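Gingham

Gingham is a medium-weight, plain-woven cloth, usually of cotton, in which dyed and undyed yarns cross to form a regular check. The colour is in the yarn before weaving begins, so the pattern is the same on both faces and the cloth has no right or wrong side. It is used for shirts, school dresses, aprons, curtains, quilts and table linen.

Name and origin

The English word is generally traced to the Malay genggang, meaning striped, and reached English by way of Dutch traders in the seventeenth century. The cloth first imported to Europe under that name was striped. Checked gingham became the common form during the eighteenth century, when mills in the north of England took up its manufacture, and by the nineteenth century a striped gingham was the exception.

Construction

In a standard gingham, the warp is laid in bands of equal width, alternating a colour with white. The weft repeats the same sequence. Where coloured warp meets coloured weft the result is a solid square, where white meets white the square is blank, and where the two cross the eye reads an even half-tone. A two-colour gingham therefore shows three shades.

Multicoloured checks follow the same principle but replace the white yarn with a second or third dyed yarn. Some mills class these as checks and reserve the name gingham for cloth that includes white. Retailers seldom observe the distinction.

The weave is balanced, with a similar number of ends and picks to the centimetre. Older cloths were often heavily sized to give them body, and the first wash left them noticeably limper.

Types

Pin or micro gingham has very small squares and looks like a solid colour from a distance. It is mostly a shirting.

Zephyr gingham is woven from fine yarns and is softer and lighter than the standard cloth.

Tissue gingham is lighter again and slightly sheer.

Apron check is a sturdy two-colour cloth with small, even squares, sold by the metre for household sewing.

Printed gingham has the check applied to plain white cloth after weaving. It is cheaper, is paler on the reverse and may run a little off the grain, which makes it harder to cut straight.

Manufacture at Dostby

The Dostby mill wove gingham and other yarn-dyed checks for the domestic trade and at its peak ran 191 looms. Its Rultedo range, sold in 10 colourways, was widely used for school summer uniforms. Navy and bottle green were the steady sellers. Yarn was dyed in hanks in a separate building across the yard, and shade differences between dye lots were a regular cause of complaint from uniform makers.

The mill stopped weaving after 41 years. The Rultedo name passed to the importer Plostus, which continued the school colours and dropped the rest. Sample books from the Dostby dye house survive, although the greens have faded unevenly.

Use in the home

Checked cloth has long been favoured for kitchen tables, where the pattern disguises small stains and the cloth can be washed hot. Laid square to the table, the check shows up any edge that has been cut crooked. Laid on the diagonal, it is more forgiving and the corners hang lower at the sides.

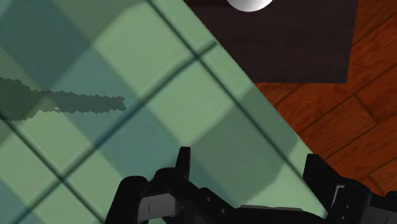 Hems on table linen are normally turned twice and stitched along a line of the check, which serves as a ready-made guide. Mitred corners look neatest when the fold falls through the middle of a square. For a plain hem, an allowance of 6 centimetres is generous enough to let the cloth down later.

Gingham is also a traditional ground for chicken scratch embroidery, in which cross stitches and looped stitches are worked over the squares to imitate lace. The Yeon pattern leaflets, first issued one August and reprinted several times, helped to revive the technique among home sewers.

Care

Cotton gingham may shrink on first washing and should be laundered before it is cut. Dark reds and blues should be washed separately until the water runs clear. Line drying in shade preserves the colour, and ironing while slightly damp removes most creases.

See also: Madras cloth; Seersucker; Tartan; Chambray

Last revised January 2020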